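Home Robot Build, Session 7 handout: grippers, pads and passing things from one arm to another

Jukimstead Shared Workshop, Prirnmont. Notes for the 27 Oct 2025 session.

Bring your notes from the wiring session, because I'm going to assume both of your arms move and that you can open and close each gripper from the keyboard. If one still doesn't, come early and grab the bench by the door. I'd much rather fix a flaky connector before we start than in the middle of a handoff!

What we're doing

Last time everybody got one arm to pick something up and put it down again. Now we want arm A to hold an object while arm B takes it. Sounds like twice the work of a single pick (I thought so too, back in June, when I started building my own pair at home) but it's a different kind of problem. With one arm, the table forgives you. Come in a little crooked and the object scoots or leans and you still get it. With two arms there's no table, and any error in A gets added to the error in B.

Start with the pads

Your fingers are printed plastic and they're slick. Before you touch any code, stick the pads on. I use the thin Zivent sheet, cut a hair narrower than the fingertip so it doesn't peel at the corners. Wipe the plastic with alcohol first, press for a good long minute, and leave it alone overnight if you can stand to. I can't, usually, and I've paid for it.

Then close the gripper with nothing in it and look at the tips from the side. They should meet along their length. If they only touch at the very end, the object will pivot on that one spot as soon as the second arm nudges it. Loosen the two screws at the finger base, close the gripper gently, snug them back up. Repeat until you're bored.

Picking a practice object

Go slim and stiff to begin with. A marker or a strip of plastic held upright gives the second gripper plenty of length to aim for, and a tilt shows up right away. Round things roll off, and cups flex, so save those for the second hour. I like a mix of shapes on the table once the basic move works, blocks included, so you don't end up tuning everything for one lucky object.
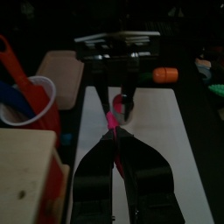

Ó Ceallaigh asked at the last session why we don't just have A set the thing down and let B pick it up off the table, if handing over is such a pain. Fair question! For a lot of home projects that's exactly what I'd do. It's slower, but each pick is independent and you can debug them one at a time. The handoff earns its keep when the object won't stand up by itself, or when you need it turned around for the next step. We'll do both versions so you can compare.

The sequence

1. A picks up and lifts to the meeting spot. Full stop. Wait half a second for the wobble to die down.
2. B opens wide and comes in from above, slowly. Keep B's fingers away from A's fingers, which sounds obvious until you've chipped a tip.
3. B closes to a light grip. Both arms are holding now.
4. A opens. Only a little at first.
5. A backs straight out before it does anything else.
6. B tightens, then lifts.

Most of the drops I've seen happen between 3 and 4. People let A go on a timer, and B hasn't finished closing. Check B's position reading and let that trigger the release.

Numbers for the starter file

These are from my own arms, so treat them as a place to start. Gripper open is 1900 and light grip is 397 on my position scale. Speed for the approach is 122. You can go up to double that once things are reliable, but please don't do it on day one. Write your values on tape and stick it to the base of each arm. Arms A and B will not match, even with the same parts and the same print.

For next time

Run ten handoffs in a row with the same object and write down what happened on every one, misses included. Then swap the object and run ten more without changing a single value. Bring the sheet, bring your spare pads, and charge your laptop, as the outlets on the back wall are still dead.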